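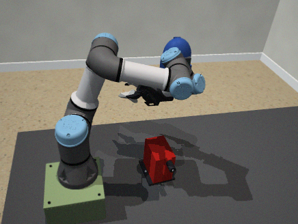 Section 4 covers anchoring the Hegarty bench pedestal to a concrete floor. It applies to pedestals carrying a vise, a hand press or a small grinder, and assumes that the position has been agreed on and the floor has fully cured. The hole pattern follows common practice: one hole near each corner of the top face, with the equipment bolted in the middle, an arrangement also seen on the green pedestal shown with this section. On the Hegarty pedestal the same pattern is repeated in the foot plate, and it is the foot plate holes that are used in the steps below.

Print this page | E-mail this page

June
By Malathi Kaimal

4.1 Before you start

Read the whole section once before drilling. Anchor holes in the wrong place can be filled, but new holes must not be drilled right next to the filled ones.

You will need a hammer drill with a depth stop, a masonry bit matching the anchors, a hole brush and blow-out pump, a torque wrench, a spirit level, steel shims and a soft pencil. The anchors and washers are packed in the bag taped inside the column. Do not substitute plastic plugs.

Caution: Locate floor heating pipes, drains and buried cables before drilling. If the building drawings are not available, use a detector and have the result checked by the person responsible for the building.

Caution: Wear eye protection, hearing protection and a dust mask rated for concrete dust.

4.2 Marking out

1. Sweep and vacuum the area. Remove loose paint and adhesive where the foot plate will stand.

2. Set the pedestal in place without the equipment. Leave 600 mm clear on the operator's side and at least as much on the side used for loading long stock.

3. Check that the access door in the column can open fully. The door is not reversible.

4. Place the level on the top face, first side to side and then front to back. Note which corner of the foot plate is low. Do not shim yet.

5. Trace each foot plate hole with the pencil. Trace the outer edge of the plate as well.

6. Move the pedestal away and mark the center of each circle. The centers are 181 mm apart along each side of the plate. Measure both diagonals. If they differ, repeat step 5.

Note: The paper template supplied with earlier pedestals has a different spacing and must not be used. Recycle it.

4.3 Drilling

7. Set the depth stop to 80 mm.

8. Drill the first hole with the bit square to the floor. Start at low speed with the hammer action off, then switch it on once the bit has seated.

9. If the bit stops suddenly, it has probably met reinforcing steel. Stop drilling. Rotate the whole pattern slightly around the first hole and mark out again, provided the clearances in step 2 can still be kept.

10. Drill the remaining holes. Check the spacing after each one.

11. Clean every hole: blow out, brush, blow out again. Repeat until no more dust comes out. Poor cleaning is the most common cause of an anchor that turns without tightening.

4.4 Setting the anchors

12. Move the pedestal back over the holes and line it up with the pencil outline.

13. Insert each anchor through the foot plate, with its washer and nut already fitted. The nut should be flush with the end of the thread. Tap the anchor down until the washer touches the plate.

14. Tighten all nuts by hand only.

15. Place the level on the top face again. Slide steel shims under the low side, as close to the anchors as possible. Use the smallest number of shims that removes the rock. Wood, cardboard and folded sheet metal are not acceptable as packing.

16. Tighten the nuts in a diagonal sequence to 60 N·m. Make two passes, the first at half the final value.

17. Recheck the level. If it has moved, loosen the nuts, correct the shims and repeat step 16.

Note: On a tiled floor, the anchor must grip the concrete beneath the tile. The anchors supplied are too short for thick tile with a mortar bed. Order the long set from Trellico, quoting the pedestal number stamped inside the door.

4.5 Fitting the equipment

18. Fit the equipment to the top face with the bolts specified by its own maker. Bolt heads must not foul the column underneath.

19. Place the heaviest part of the equipment over the column. If a vise must overhang so that long work can be clamped upright, keep the overhang on the operator's side.

20. Pull firmly on the equipment by hand in each direction. There should be no movement at the floor. Any movement between the equipment and the top face should be corrected before use.
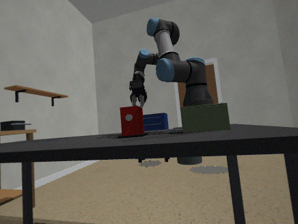 Leif Hjaltadóttir asks whether the nuts should be retightened after the first weeks of use, having found one of them slack on a pedestal carrying a hand press. They should. Check the torque once after the first month and again whenever the equipment is changed. A nut that is slack at the second check points to a failed anchor or a crushed shim, and the pedestal should be taken out of use until the cause is found.

4.6 Removing the pedestal

21. Remove the equipment first. Have a second person steady the column while the nuts are undone.

22. Lift the pedestal straight up over the anchor studs. Do not drag it.

23. Cut the studs flush with the floor and cover the ends with repair mortar. The anchors cannot be reused.

Continue with Section 5, Door and Drawer Adjustment.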